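How Do You Look After a Robot Hand?

By Shoshana Wojcik

Your hands are pretty clever. If you get a scrape, your skin grows back. If your fingers get sticky, you wash them without thinking much about it. A robot hand can't do any of that, so a person has to check it, clean it and fix it. I get to do that job at our workshop in Rulterberg, and I love it!

The hand I look after is called Paka. Paka is a gripper, a robot hand with two big fingers that squeeze together like a crab's claw. It doesn't have a thumb or a pinkie, but it can pick up an amazing number of things: cups, socks, toy cars, boxes of crayons.

Let's take care of it together, from the first check in the morning to the last.

First, switch off!

Before I touch anything, the power goes off. I press the switch, pull the plug and wait until the little lights on Paka's control box go dark. Robot fingers are strong, and they don't know the difference between a toy and a person. (If you ever meet a robot, ask a grown-up before you go near it, even if it's standing still.)

Clean the fingertips

Have you ever tried to open a jar with soapy hands? Your fingers just slide around the lid! Dust does the same thing to a gripper. The soft pads on its fingers need to be clean so they can hold on tight. The word for that holding-on power is friction, and you use it every time you walk across a floor without slipping.

I wipe each pad with a damp cloth and let it dry. Then I look closely for rips and smooth, shiny patches. Pads wear out just like the bottoms of your sneakers. Paka's last pair did 3,924 squeezes before I changed them, and I know that because I keep a notebook and write down the number every single day. The pair before that only managed 839! I had put one on a bit crooked, so it rubbed in the wrong place. Oops.

Wiggle the joints

Next come the joints. Your finger bends at the knuckles, and a gripper bends where its bars meet. The bars are called links, and when a bunch of links are joined so that moving one moves the others, you've got a linkage. Look at a folding umbrella or a pair of kitchen tongs and you'll find the same sort of idea.

With the power still off, I move each finger slowly by hand. It should feel smooth. If it feels crunchy, there may be grit inside, and out comes my smallest brush. If it wobbles, I probably have a loose screw. There are 8 screws on my checklist, and I test them one after another with a little screwdriver. Snug is good. Too tight can crack the plastic, so I stop as soon as the screw stops turning easily.

Teach it where "closed" is

Now the power goes back on, and I step back. Paka opens its fingers all the way, then closes them all the way, and the computer remembers both spots. This is called calibrating. It's a bit like stepping on a scale and making sure it says zero before you weigh your apples. If I skip it, Paka might think it's holding something when its fingers are still a whole inch apart!

Time for the grip test

My favorite part! We try out things that are flat, round, squishy and slippery. Phone cases are great for this, with their thin edges and big flat backs.

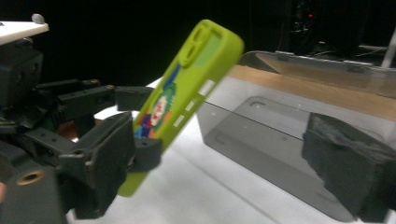
Bajpai thinks the flat things are the hardest of all, and told me that a ball lets you grab it from any side but a case will tip if you pinch it too close to one end. I agree! Try it yourself with a ruler. Hold it in the middle between two fingers, then hold it by the tip. Feel how it wants to swing down?

We do 40 grips in the test. If Paka drops something, I go back to the pads and the screws and start checking again. Then I write it all in the notebook, spilled crayons included.

Words to remember

Gripper: a robot's hand
Friction: the rubbing force that helps things hold on to each other
Linkage: bars joined together so they move as a team
Calibrate: to set a machine so that it measures correctly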